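The Second Row of Stitches

Why the mouth of a jeans pocket wears the way it does, and what a repair shop looks for before it picks up a needle

Most jeans that come across the counter at Cokel, a two-room repair business in Gellstead, have failed in one of three places: the inner thigh, the knee, or the front pocket. The thigh and knee get most of the attention in repair guides. The pocket gets very little, although it is the part of the garment a wearer touches most often, and it is the hardest of the three to rebuild so that it hangs the way it did before.

Unathi Zulu has run the bench at Cokel for 6 years. She keeps a ledger of pocket repairs separate from the rest, and when I visited in February it stood at 194 entries. Each line gives the fabric weight, the stitch length, the type of failure and the thread used to put it right. The entries are in pencil. There is a column for remarks, and the most frequent remark is "stretched."

The explanation is in the cloth. Denim is a warp-faced twill, with a dyed warp over a weft that is usually left undyed. Each weft yarn passes over one warp and under two or three, and every row steps over by one, which produces the diagonal rib. Pull a piece of twill along the warp and it hardly moves. Pull it at an angle and it gives, sometimes by a surprising amount. A straight pocket opening can be cut close to the grain. A curved one can't. Some part of the curve always lies on the bias, and that part grows a little each time a hand goes in.

Manufacturers deal with this in two ways. The edge is turned over a facing, so that there is more than one thickness at the mouth, and the turned edge is then topstitched. A single row will hold the fold down. A second row, parallel to the first and a few millimeters away, keeps the layers from shifting against each other. It also limits how far the curve can open, up to the point where the thread itself breaks.

Thread breaks for dull reasons. Cotton thread abrades. Polyester-wrapped thread lasts longer but can cut into soft, thin cloth if the stitches are too short. Zulu tests new spools on scrap by folding the seam back and forth by hand, 500 times for a domestic thread and 2,000 for the heavier Trumer line she prefers for pockets. She admits the method is crude. It does separate the spools that fuzz from the ones that don't.
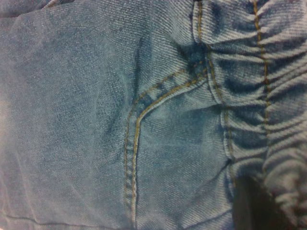 Color is a separate problem. The contrast thread on blue jeans is sold under a dozen names between yellow and brown, and a golden mustard that looks right on the spool can look raw against a faded panel. Old topstitching has been through the same washes as the cloth. Zulu keeps offcuts of used thread taped to a card and matches against those in daylight, usually before ten in the morning, when the light at the front window is even. If the nearest match is a little off, she goes darker, and lets the laundry do the rest.

The denim fades unevenly too. Indigo sits mostly on the outside of the yarn, so it leaves first wherever the fabric rubs: on ridges, along rolled edges, and between two rows of stitching, where the cloth is pinched up and stands proud. A patch of new denim next to this will be obvious for a year or more. For that reason the shop works from behind whenever it can, laying a strip of twill tape under the curve and stitching through the original holes.

The order of work is fixed. The broken thread is picked out for a short distance on both sides of the gap. The edge is steamed and eased back to the paper template, without pulling. Tape is basted to the underside. The row nearest the edge goes in first, at the stitch length recorded from the sound part of the seam, and the second row follows in the same direction. Sewing the two rows in opposite directions – a common shortcut – drags the layers against each other and leaves a ripple that pressing will not remove.

The machine is an old Steyn flatbed, slowed down with a smaller motor pulley. Zulu turns the tightest part of the curve by handwheel, one stitch at a time, with the needle down and the foot barely lifted. The bar tack at the end of the opening is done last, after the seam has cooled under a wooden clapper. Then the pencil comes out, and the new stitch length goes into the ledger.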